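Chapter 11
Faults at the Open Door: Contact, Tilt and Protective Stops
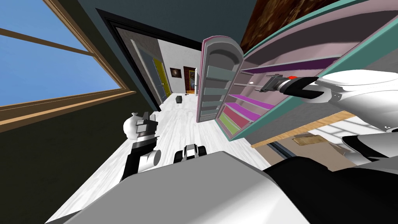 NARACH, June 16, 2024

The two-armed robot in the simulated room has its right gripper extended toward the shelves of an open cabinet. The left arm is raised on the other side of the body and takes no part in the reach. Tasks of this type account for a large share of the faults logged by the Jullodwood test group, and one of them is the subject of this chapter.

The fault was first recorded in March as Case 285. During a shelf reach, the controller reported normal joint torques on both arms while the estimated pitch of the base drifted away from its true value. The drift was small at first. The arm planner took the wrong base pose as correct, placed the shelf lower than it was, and drove the fingers into the shelf edge. The force limit was set at 200 N for free motion and had not been lowered for work inside an enclosure. No protective stop was issued until the limit was passed.

Li-hua Yang repeated the run 1000 times in simulation with the door at different angles. Contact with a shelf or with the door occurred in more than 11 percent of runs. Szu-yu Tai then examined the logs and found two separate causes:

1. The base pose filter rejected valid tilt readings as noise whenever an arm was fully extended.
2. The stop logic checked each arm alone and did not compare the arm pose with the base pose.

Either fault could be tolerated by itself. Together they removed the only check between a bad estimate and a hard contact - a common pattern in what the Kaczmarczyk method calls a paired failure.

Section 11.1 defines the terms used for stops and limits. Section 11.2 treats tilt estimation and its failure modes. Section 11.3 works through the Case 285 log line by line, using the Estuteck trace format introduced in Chapter 4. Readers who have not set up the trace viewer should do so before starting Section 11.3.

Terms to know: protective stop, force limit, base pose, enclosure zone, paired failure, reset condition.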